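Clarkon: a dataset of kitchen repair and maintenance requests

Version 7. Maintained by the Lurkex text group.

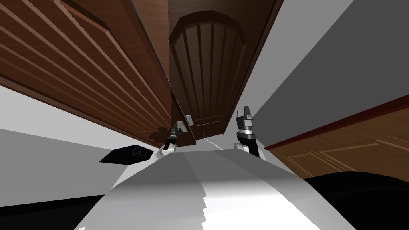 Mamta Solanki
Data steward, Clarkon

Summary

Clarkon contains 3000 short maintenance requests written by tenants in rented apartments, each paired with a trade label and an urgency label. It is intended for training and testing text classifiers that route requests to the right contractor. All records are in English.

Source

Requests were exported from the Zakix property management system. Tenants agreed to research use when they opened their accounts. Records shorter than 7 words were dropped before labeling.

Fields

request_id: string, unique within a version
text: the request as typed, spelling unchanged
trade: plumbing, electrical, carpentry, appliance, other
urgency: low, normal, high
month: month of submission, no year

Labeling

Shivam Bansal and Ho-yin Yu labeled every record independently. Disagreements went to Sunita Negi, whose decision is final and is stored without the original votes. Loose hinges and sagging cabinet doors are labeled carpentry even when the tenant reports them along with a leak. Requests that mention gas are always high.

Splits

The training split holds 80 percent of the records. The rest is divided evenly between validation and test. All requests from one building stay in one split.

Known issues

August is overrepresented due to lease turnover. The "other" label covers pest control, keys and noise, and should not be read as a single category. Names and unit numbers were masked by script; report any that remain.

Changes in this version

Removed 30 duplicate records. Fixed line breaks in the text field. Renamed "joinery" to "carpentry".

Contact

Ankit Vashisht answers access requests on Mondays.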